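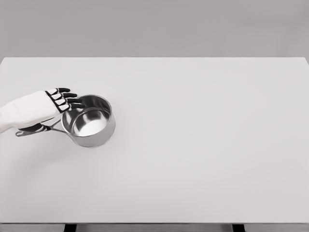 Robot hand reaching over the rim of a metal pot.

We use cookies to keep you logged in and to show ads. By continuing to browse you accept our cookie policy. OK / Manage settings

Ulises Domínguez OUT as Jedanano host??

sequin_debt
Apr 15, 2021
Jasgate just put it up. He's done after the finale in May. No replacement named. Statement is two lines, "grateful for the journey" etc etc, and then Dandunberg thanks him for 200 episodes.

So. Discuss. I'm at work and can't be reading this on my phone but here I am

marlo_in_row_c
WHAT

marlo_in_row_c
ok read it. Two lines for 200 episodes?? The guy who did the band got more than that when he left

tapshoesandwine
Called it in the premiere thread. He looked miserable all of week one. Reading off the card like a hostage. You all told me I was reading into it.

dropzone_kev
He had a cold in week one, he said so on air

tapshoesandwine
He had a cold for four weeks then?

dropzone_kev
people have colds for four weeks. Not everything is drama

glitterhazard
My guess is money. They moved the live show to the smaller studio, cut the band down, and now the results show is half an hour with 3 ad breaks in it. You don't do that if you're flush. Host is the biggest check on the payroll after the judges.

sequin_debt
Jasgate doesn't mention money at all, just says "mutual"

glitterhazard
mutual means money

oldvhs_nan
I have watched this man since he did the weather. I'm so upset, my daughter phoned me before I'd even seen it and I thought someone had died! He is the reason I put it on. Half the time I don't know who the celebrities are anymore (a man who plays video games? a girl who does lids?) but Ulises always made you feel like they were somebody. He talks to the partners too, not just the famous one. Watch how he stands next to whoever got eliminated, he always goes to the pro first.

marlo_in_row_c
"a girl who does lids" 😭 EYELIDS nan. She does makeup

oldvhs_nan
Well I thought it was Tupperware

dropzone_kev
Going to be the unpopular one. It's time. He's fine but he's been doing the same four jokes. "Don't try that at home, I did and I'm still paying for the lamp." He has told the lamp joke every season. Fresh face wouldn't kill the show

tapshoesandwine
The lamp joke is a tradition

dropzone_kev
its a joke from a lamp he broke before some of the contestants were born

rumba_receipts
Some of you need to read the whole article and not the headline. Third paragraph down: he was asked back for next season and "discussions did not conclude." That's Jasgate's wording, not a quote. So he wasn't fired. They made an offer, he didn't take it or wanted it different. Also his deal ran out this spring anyway, he said it in the podcast with the choreographer last year.

glitterhazard
so, money

rumba_receipts
Could be money. Could be the schedule. Could be the Lương thing.

marlo_in_row_c
what's the Lương thing, I skipped two weeks (moved house)

sequin_debt
oh boy

rumba_receipts
Short version. Week five, Lương does the paso, gets the low score, everyone's confused bc it was good. Ulises on live tv turns to the judges and goes "are we watching the same dance?" Crowd goes nuts. Judges do not laugh. Next week there's a new rule where the host doesn't comment before the scores are in, and he goes through the whole show like a guy reading bus times.

marlo_in_row_c
I MISSED THAT?? is it on the Dandunberg app

rumba_receipts
It was. The episode up there now has that bit trimmed. Goes straight from the scores to the break. I have the recording off the tv, it's a good eleven seconds gone.

dropzone_kev
Trimmed for music rights probably. They trim stuff every week

rumba_receipts
There's no music playing in it Kev

dropzone_kev
crowd noise, band noodling, whatever. I'm just saying you're building a murder board over eleven seconds

tapshoesandwine
And then he leaves. Sure. Coincidence.

pros_before_bros
Lương was underscored and I'll die on it. That frame in the second half!! The turn into the cape work!! And then the boxer gets up and walks in a circle and gets a 9. I had to go stand in the kitchen.

glitterhazard
the boxer has been carried all season by the phone vote and a nice smile

pros_before_bros
He's sweet tho. I can't hate him. I hate his quickstep

oldvhs_nan
I vote for the boxer. He thanked his mother.

rumba_receipts
Nan you're the reason Lương was in the bottom two

oldvhs_nan
I voted for him with all my votes and I'd do it again.

sequin_debt
back from meeting. Update: Jasgate edited the article. Used to say "mutual" in the headline, now just says "Domínguez to depart." Make of that what you will

glitterhazard
ohhh they got a phone call

dropzone_kev
or an editor changed a headline. God

rumba_receipts
Anyone got the first version? It wasn't me this time, I didn't save it

sequin_debt
I've got it open in the other tab from this morning. Yeah. "Mutual" in headline and in the first paragraph. Paragraph's still the same in the new one, only headline changed

rumba_receipts
Huh ok. Less exciting. But screenshot it

marlo_in_row_c
Who do we want instead? Serious answers

pros_before_bros
One of the retired pros. They know what a heel lead is. They can talk to a crying person in a costume without looking at the card

tapshoesandwine
No no no. Pros can't host. They tried it with the tour show and it was dead air every thirty seconds. Hosting live is its own job. You've got someone counting in your ear and a celebrity who just fell over and you have to get to the ads on time. He made it look easy, that's why Kev thinks anyone could do it

dropzone_kev
I did not say anyone could do it. I said someone ELSE could do it

tapshoesandwine
Name them

dropzone_kev
The backstage girl. The one who does the couch interviews. She's quick, she's funny, and she asked the boxer a real question last week

glitterhazard
ok that's not bad

pros_before_bros
she'd be good. Annoyed that Kev said it

oldvhs_nan
She chews gum.

marlo_in_row_c
Bring back the band at full size and let the trombone guy host, don't care

sequin_debt
poll's up in the other thread btw. 249 votes so far, 79 of them for "cancel it." Some of you are dark

dropzone_kev
one of them was me by accident, it's the top option and I was on my phone. Can you change it

sequin_debt
no

glitterhazard
lmao

ticketstub_eli
Long time reader, hardly ever post. Was in the audience for week six so take this for what it's worth. During the breaks he used to come down and talk to the front rows, take pictures, do bits with the warmup guy. My sister went last season and said he did it every break. Our night he came down once, shook some hands, went back up and sat on the stairs with his notes. Nice about it. Signed my sister's program. But he looked tired, more than mad I'd say. Didn't look like a guy in a feud to me. The judges and him were chatting before we went live, one of them was fixing his collar.

rumba_receipts
Which judge

ticketstub_eli
The one on the end, with the glasses

rumba_receipts
That's the one who gave Lương the 5!!

dropzone_kev
so no feud. thank you Eli

tapshoesandwine
You can fix a collar and hate a person. I have been married

ticketstub_eli
I mean, I was in row nine. I saw a collar.

pros_before_bros
Does anybody know if he's doing the tour? I have tickets. I bought the good ones BECAUSE he was doing the tour

sequin_debt
Article doesn't say. Tour page on the Dandunberg site still has his name on it as of right now

rumba_receipts
They never update that page, it still has the skater on it from when she pulled out with the ankle

pros_before_bros
Great. Love that for me. Refunds are till when

sequin_debt
check your email from them, mine says no refund for "changes to billed talent." Small print at the very bottom

pros_before_bros
I'm going to be sick

glitterhazard
I'd wait. If he's walking off nicely he does the tour, that's easy cash for him. If he isnt on it by the finale then we know it was ugly

tapshoesandwine
That's the first sensible thing you've said that wasn't the word money

glitterhazard
it was about money though

oldvhs_nan
I have written him a letter. Where do I send it, the studio or does he have an office? I don't want it opened by one of those people who open them.

ticketstub_eli
There's a fan mail address in the credits, goes by fast. Pause it right after the makeup names

oldvhs_nan
Thank you dear. I'll get my daughter to do the pausing

dropzone_kev
Tell him the lamp joke's been good to us nan. Fine. I'll miss the guy a bit

tapshoesandwine
SCREENSHOTTED

sequin_debt
Mods want this kept to Ulises, so the Lương scoring stuff goes in the week five thread pls. It's still open. Rumba I'm looking at you

rumba_receipts
Going. With my recording.

Related threads
Jedanano week five: the paso, the 5, the fallout
POLL: Who should host next season?
Jedanano tour tickets, swaps and seat advice
Dandunberg app keeps logging me out mid-show
Best and worst costumes so far (pic heavy)
Week six audience reports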